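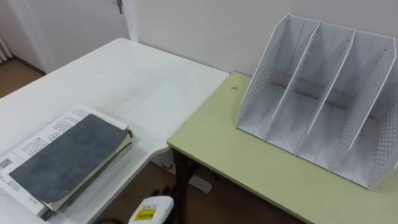 Desk paper, sorting it out

Updated 3/10/24. Quick ones this time, no order to them. Got two tables pushed corner to corner as a desk and paper lands on both. If yours is the same, read on.

One file organizer, three slots. White plastic, the slanted kind you stand papers up in. Three is plenty. TO DO, TO FILE, TO SHRED. Tried a six-slot one from Skilberg before, ended up with four slots of "misc". Gave it away.

Empty it first. All of it, out on the table. Don't try to sort inside the slots, you only shuffle the same stuff front to back.

Open side toward your chair. Angle it a bit. If you have to reach over the top you'll start dropping mail in front of it instead, and then you have a pile again.

Dust. Gets in the little round holes on the side panels and down in the grooves at the base. Old soft toothbrush, drop of dish soap, warm water. Rinse in the tub if it's too big for the sink. Stand it on a towel overnight. Do not put it in the dishwasher, mine was a Paju and the dividers came out wavy. They never did sit in the slots right after that.

Dividers that wobble -- push down at the back first, then the front. Still loose? Fold of thin card in the groove.

Glossy white tabletop shows every smudge. Damp microfiber, then a dry one straight after. For scuffs, a dab of baking soda paste on a fingertip, small circles, wipe off. Go easy, test in a corner. If the shine goes dull, stop.

Matte tops are different. No paste, no magic sponge, you get a shiny patch and it stays. Warm water and a bit of soap, thats all. Pencil marks come off with a white eraser.

Fat old notebooks. Don't stand them in the organizer, they lean on the loose sheets and everything slides. Lay flat, on top of the papers you're working on, and they do for a paperweight too.

Curled cover corners: dampen VERY slightly with a cotton swab, wax paper both sides, under something heavy for 36 hours. Longer is fine. Don't iron, the old cloth-type covers can bubble.

Loose leaves falling out of a notebook -- thin line of white glue along the inner edge, tuck it back in tight, wax paper, close, weight on top. Tape goes yellow and pulls the next page with it. I learnt that on a recipe book with 400 pages so you can imagine.

Stack of printouts: blank backs go in a scrap pile for lists. A Pralach clip holds a good handful. Anything with an acount number on it goes to shred, not scrap.

Five minutes Friday-ish or whenever you remember. TO DO slot only. The other two can wait till they're full.

Next up, drawers.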